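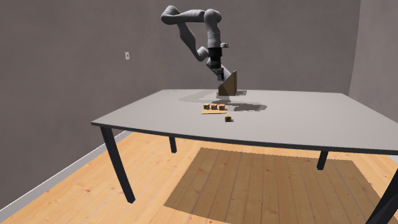

On December 24, 2024, the Lernico list moderator wrote:
> The worksheet says the sum of the whole numbers from 1 to 37 is 143. Two classes
> in Ukska got a different result. Can somebody check before we print
> 500 copies?

Hello all,

I checked it tonight, and the classes in Ukska are right. The formula is n(n + 1)/2. With n = 37 we have 37 times 38, divided by 2, and this gives 703. I do not know where 143 comes from. Maybe it was the answer to another exercise, because it is 11 times 13 and we have factoring on the next page.

The example with n = 100 is correct (5050), so please leave it as it is. I would only ask to move it before the exercise — in the Solheim edition it stands after, and my students in September tried to guess the formula without any help.

One small question more. Does the Kullavier answer key have the same mistake? I have only the student pages here, so I cannot look.

Best regards from Ukska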